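Marnska Work Table, White

Furniture / Tables and desks / Marnska series
Item 3644

The Marnska work table is supplied by Gosselin to schools, offices, studios and shared apartments. It has a plain white top on a white metal frame and is intended for daily use at seated height. The top is finished with rounded corners on all sides, which makes the table suitable for narrow rooms and for positions next to a passage or a doorway.

Specifications
Top: white, rounded corners
Frame: white metal
Depth: 600 mm
Persons required for assembly: 2
Warranty on frame: 2 years
Matching items: Iraritz drawer cabinet, Wellilar side shelf

Delivery and assembly
The table is delivered flat in one carton. The frame is to be assembled first and the top fastened last, with the table lying face down on a blanket or on the opened carton. Screws should be tightened fully only after the table has been placed upright on a level floor. Customers who order assembly with delivery are asked to clear the room before the agreed time.

Care
The top may be wiped with a soft cloth and mild soap. Scouring powder and solvent cleaners must not be used. Light gray smudges from paper, sleeves or cable covers should be removed with a damp cloth and the surface dried afterward.

The table in use, on a wood floor:
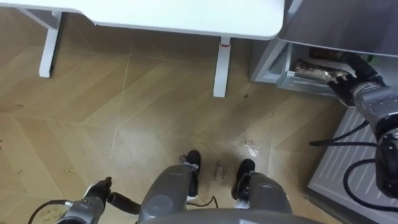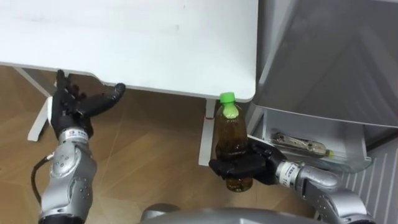
Placement should be planned with the neighboring furniture in mind. Where a cabinet stands beside the table, sufficient space must remain for its drawers to open and for a person to reach into them. The top extends beyond the legs, and the distance to a drawer should therefore be measured from the rounded corner of the top, as both views show it, and never from the leg. On wood floors, felt pads are recommended under the frame. Pads are ordered separately and are available in white and gray.

Replacement screws and frame parts may be requested from Gosselin customer service. Please state the item number.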